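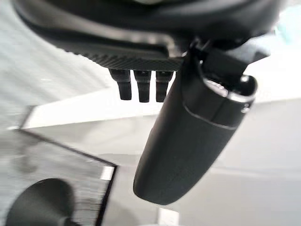 Brindus Opens Its Workshop Doors for a Day of Robots, Questions and a Great Deal of Coffee

More than 100 neighbors, students, parents and people from local businesses came through the Brindus automation workshop in January for the company's open day, and from the first group at nine in the morning until the lights went down in the evening there was hardly a quiet minute on the floor.

The open day is the third that Brindus has held, and the first in the new hall on the Prilska side of the site. Earlier visits took place in the old assembly room, which many of our longtime friends will remember fondly and perhaps a little less fondly in terms of elbow room. The new hall gave us space to run demonstrations at several stations at once, so that visitors could wander from one to the next at their own pace, go back for a second look, and stop to talk with the people who build and program the machines every day.

Much of the interest went to the handling station, where our team ran Rirkance, the arm program we have been developing for small workshops that need to pick up, turn and put down many different parts in the course of a shift. Visitors were invited to choose an object from a shelf and hand it over to the operator, who then talked them through how the job was set up, from the first rough position to the final grip. Some of the younger guests had strong opinions about which objects would be hardest. A rubber duck was suggested early and often, and a ring of keys was a close second.

"I love these days, I really do, even though my voice is gone by lunchtime," said Binta Akpan, who leads the demonstration team at Brindus. "People come in thinking they'll stay ten minutes to be polite, and then they're leaning over the rail asking how the arm knows when to stop squeezing. That's a wonderful question, by the way, and we've spent a good part of the last few years on it. I had one grandmother who stayed for two full rounds and then came back with her sister!"

At the next station along, visitors could try a spot of teaching for themselves. With a member of the team beside them, they guided an arm by hand through a short path, pressed a button, and then watched it repeat the path on its own at low speed. By the end of the day 72 people had taken a turn, and each of them went home with a small printed certificate, which we are told has already appeared on a number of refrigerators.

A group of students from the Nambiar technical program joined us for the afternoon and stayed on for a longer session with our engineers. They brought a list of questions prepared in class, and we were delighted that they wandered away from the list almost at once. The talk moved from wrist joints and cable routing to what a first job in automation looks like, how much of it is spent at a desk, and how much of it is spent on your knees looking for a dropped screw. Several students have since asked about summer placements, and we are happy to say that applications for those are now open.

"They asked us what we got wrong, and I thought that was a very fair thing to ask," Akpan said. "So we told them about the first gripping routine we wrote for Rirkance, which was slow and fussy and got thrown out. I think they liked hearing that part best."

The day also gave us a chance to hear from owners of smaller firms in the area, many of whom had never stood next to a working arm before. Their comments on noise, floor space, training and the time it takes to change from one job to another have been written up and passed along to the development group. We are grateful to everyone who took the time to sit down with us, especially those who did so on a busy working day.

Brindus wishes to thank the Nambiar students and their teachers, the bakery that kept the trays filled, and all of our own staff who gave up their usual work to stand at a station and answer questions.

Smaller group visits to the Prilska hall can be arranged throughout the year. Schools, clubs and companies are welcome to write to the visits desk at Brindus with their preferred month and the size of their group. There is no charge, and children are welcome when accompanied by an adult. Please wear closed shoes.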